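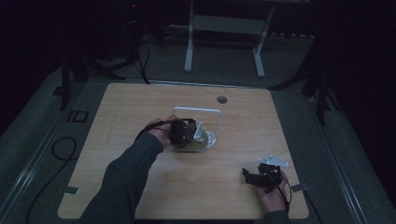 Where the young horses are at, 22 December 2024

Hi Noel,

You asked for an update before the holidays, so I'm writing this with my boots still on. The Clumodstead grant has now paid for 71 training sessions, and I can tell you we're further along than I feared in September!

Limby is the star. She stands tied, picks up all four feet, and walks over the tarp like it's grass (she used to snort at it from clear across the arena). I've had 23 short rides on her, mostly walk and a little trot. Her left turn is still sticky -- she drops her shoulder and drifts toward the gate -- so I'm going back to groundwork on that side for a while.

Hsiao is slower. He loads in the trailer now, but he rushes out backward, and I don't want to haul him anywhere until he'll wait for me. No rides yet. I'd like 3 more weeks of ponying him off my old gelding first, if that's okay with you.

Money: the saddle refit came in $300 over what I'd put down, mostly because Limby has filled out so much. I took it from the clinic line, which leaves us short for the spring one at Hondel. Could we talk about moving some of the hay money over? I'll send the receipts with the farrier's bill once he gets it to me.

Come out and see them whenever you like. Bring carrots.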